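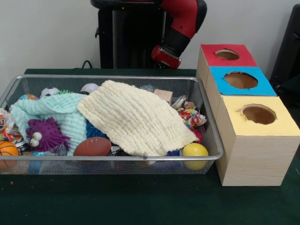
Gudrun Grube says a robot should have to follow rules the same way kids at a pool do: no running, no pushing, and stop when the whistle blows. We love that! Robots that work near people have a whole rulebook, and it's full of clever ideas.

Let's start with picking things up. A soccer ball rolls, a cloth flops, and a fuzzy toy squishes. A robot arm needs a different squeeze for each one, so the first rule is to use only as much force as the job needs. Engineers set a limit inside the robot's program — if the arm pushes harder than that, it has to quit right away.

The next rule is about space. Before the arm moves at all, grown-ups work out how far it can reach in every direction. That's where fingers, noses and long hair stay out while it's working. A practice table with a tray of toys may look like playtime, but the reach rule still counts!

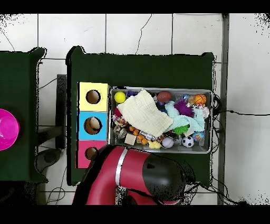

But what if the robot is really, really slow, asks Bernardo Teixeira, can I touch it then? Great question, Bernardo! The answer is still no, unless the grown-up in charge has stopped it first. Slow arms are strong too, and an arm that's sitting still might just be waiting for its next instruction.

Every robot work area should also have an emergency stop. It's usually a big red button, and anyone who sees trouble is allowed to press it. You won't get scolded for pressing it when you're worried. People test the button before work begins, and they write down that they did (yes, even engineers have homework).
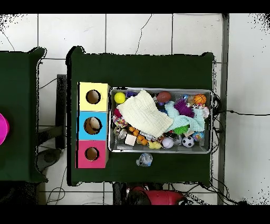
Make your own robot rules

Ask a friend to be the robot and put 2 soft toys on a table. Agree on a stop word. Now give one instruction at a time, like "reach forward" or "close your hand," and see how fast your robot freezes when you call the stop word. Then swap places and write down any new rule you needed!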